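Category: Course Materials / Work and Automation

Week 6 notes: Who does the picking now?

Hi all. These are the notes I promised on the way out the door, cleaned up a little from what I actually said in the room. If you missed class, read them before you start the short paper, and do the Tollow reading too (the second half matters more than the first, so don't stop when it gets dull).

We spent last week on big machines: presses, palletizers, the stuff behind yellow fencing. This week is smaller work, the kind done at a table by someone in a chair – sorting, picking up, putting in the right compartment, handing on. I did this for two summers before grad school at a parts distributor called Fliston, so I have opinions, and you're welcome to argue with them.
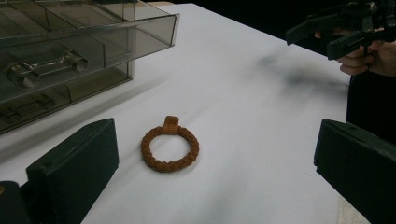

Reading time: 5 min

A lumpy little orange-brown ring on a white tabletop, with a dark gripper finger on either side of it. Keep a piece like that in mind through this section, because small and lumpy is where the argument gets interesting. A smooth cube is easy to talk about. You know where the flat sides are and you squeeze them. With a braided shape and a square tab sticking up from the top, you've got choices. Do you take it across the loop? By the tab? Do you tip it first? At Fliston I made choices like that all day long and couldn't have told you I was making them!

There's a phrase for this in the reading, tacit knowledge, meaning the stuff you know how to do but can't easily write down. Put it in your notes, it'll come up again in the paper.

So here's the first big point. When a company wants a machine to handle odd little parts, somebody's know-how has to get into the system somehow. One way is to write rules. Another is to have people do the task with hand-held grippers, record what they do, and train the machine on those recordings. The second way changes who is in the room. You need people who are good at the work, and you need them to do it through a tool, which feels strange for a while – two stiff fingers where you used to have ten soft ones.

Now the case. Foven is a mid-sized kitting shop. Kitting just means putting the right small parts together in one package so the next person doesn't have to hunt for them. Before the change they were packing 2950 kits a week by hand. After the new cells came in, the number went to 3037. I wrote both on the board and let you all look at them for a minute, and I think most of you had the same reaction I did, which was: that's it?

But look at what moved underneath. The job title "packer" went away and "cell operator" showed up. Operators look after the cells, clear jams, and do up to 400 demonstrations in a training block when a new part arrives. The kits still go out the door. What a person does between clocking in and lunch is very different.

Bezawit Gashaw spent her first months at Foven packing and then moved over to demonstrations, and she was kind enough to talk with me on the phone for the class. A few things from that call:

She liked the demonstration work more than she expected to. It was quieter and she could set her own pace, at least at the start.

She did not like being told to do it "naturally." Her words: "Naturally, I would use my hands."

Her wrists got tired in a new place. The packing job had bothered her shoulders, the grippers bothered the base of her thumb. Nothing on the old safety sheet covered it, and it took until November for a new sheet to come out.

She wanted to know what happened to her recordings if she left. No one had an answer for her. (Hold on to this one, we're coming back to it with the Belay agreement.)

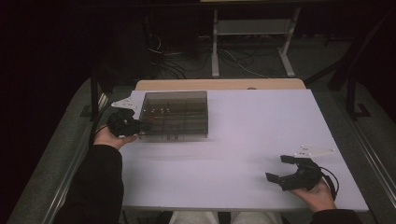 Does a worker get paid extra for training the machine that may take over part of the job?
Usually it comes down to the contract, and most contracts were written before anyone thought to ask. At Foven, demonstration time was paid at the regular packing rate for the first year, and then a small skill premium was added after the operators brought it up as a group.

I want to stay on pay a bit longer, because several of you asked about it after class and I gave a rushed answer.

Think of two kinds of output. A kit is finished when it's finished. It ships, it's billed, the packer was paid for the hour, everybody's square. A demonstration keeps going. Foven's collection for one family of parts came to 3836 recordings, and those can be used again for the next part and the one after that. So is a wage for the hour the right way to pay for it? I lean toward no, but I know people I respect who say wages have always worked this way, and that a person who designs a jig doesn't get a cut every time the jig is used. That's a decent argument. Wrestle with it in your paper, don't just wave at it.

The Belay agreement is the one document I've found that tries to deal with this head on. It's four pages, it's on the course site, and the parts you need are section two (what counts as a demonstration) and section three (who can use the recordings, and for how long). Section four is mostly about scheduling and you can skim it.

One more thing I ran out of time for. Skill fades. If operators only touch the parts when a new one comes in, how long do they stay good at it? Bezawit thought she'd lost some speed inside a few months. A supervisor worried about speed will ask one question here, and a supervisor worried about training new people will ask a very different one. Try writing both down.

For next time

Short paper, two pages, due 15th November. Pick one job you have done or watched closely and describe a single decision in it that never got written down. Then say who should own a recording of someone making that decision, and why.

Read the Belay agreement, sections two and three.

Bring one question about Foven for small groups. Handwritten is fine.

My office hours are the same as always, and the door sticks, so push.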